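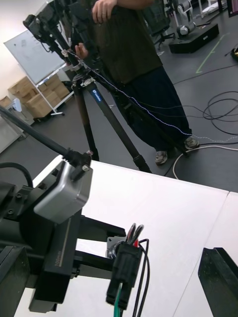
Bench notes: tops, seams and floor space

The white worktops have been in use long enough for the fitting details to be worth writing down. Two more rooms are due to be fitted out in January, and several people have asked for the measurements and the order of work. The notes below were put together by Yufang Cui from the installation sheets, with corrections from Hok-lam Lui.

Tops

The tops are Skandex panels in white, laid in pairs on Grekberg frames. A pair gives a run of 2220 mm. The joint between the two panels is a plain butt joint, pulled together from underneath with four connector bolts. Tighten the outer bolts first, finger tight, then the inner two, then go around again with the key. If the outer bolts are taken to full torque at the start, the joint opens slightly in the middle and will collect dust.

A faint line at the joint is normal. Check it by drawing a fingernail across in both directions. If the nail catches one way only, one panel is sitting high, and the fix is at the frame feet. Do not sand the edge. Two panels were spoiled that way in the upstairs room and had to be replaced.

Anything that needs a flat reference should sit entirely on one panel. A fixture that straddles the joint may be level on the day it is set up and out of level after the frame has been leaned on a few times.

Clamping

Leave 65 mm clear along any edge that will take a clamp. The underside rail starts just beyond that, and a clamp jaw that lands on the rail will hold for a while and then creep. Use the Botha pads under the jaws on the top surface. Bare jaws leave a ring in the white finish that does not clean off.

Heavy items mounted at the edge of a top should be balanced by the frame leg nearest to them. Izzati Subramaniam has marked the leg positions on the underside in pencil, so there is no need to measure them again.

Cables

Cables that cross the edge of a top need enough slack to form an open loop, with no sharp bend where they enter a housing. Tie the loop at one point only - two ties close together turn the length between them into a hinge, and that is where the conductor fails. Loose connector ends should be labeled before they are left on a bench overnight. A strip of tape with the circuit name is enough.

Tripods

Tall tripods belong on the floor, never on the tops. Set the legs first and adjust the height afterward. Keep one hand near the head of the tripod while equipment on it is being moved or tightened, and keep the other on the equipment itself. The leg spread is wider than most people allow for. Keep 300 mm between the nearest foot and the edge of the table so that a person can get a shoe in without kicking it.

The dark gray floor shows tape well. Yolandi Nkosi suggests white tape for positions that will be used again and yellow for anything temporary, with the yellow lifted at the end of the job. Tape left down for more than a few weeks tends to leave adhesive behind, and the floor cleaner does not shift it.

Cleaning

Use the Ultetti wipes or a damp cloth with a little dish soap. Dry the joint last, along its length, with a folded paper towel. No solvent on the tops. Marker comes off with a white eraser if it is caught the same day.

Supplies and orders

The stockroom holds 300 spare clamp pads, in the gray drawers to the left of the door, second row down. Connector bolts are in the same row. Spare panels are not held on site and take three weeks to arrive, so report chips and lifted corners when they are first seen. Nuria Berhe is collecting orders for the new rooms and needs panel counts, frame heights and left- or right-hand rail positions. The form still lists the old frame heights - cross them out and write in the new ones until it is reprinted.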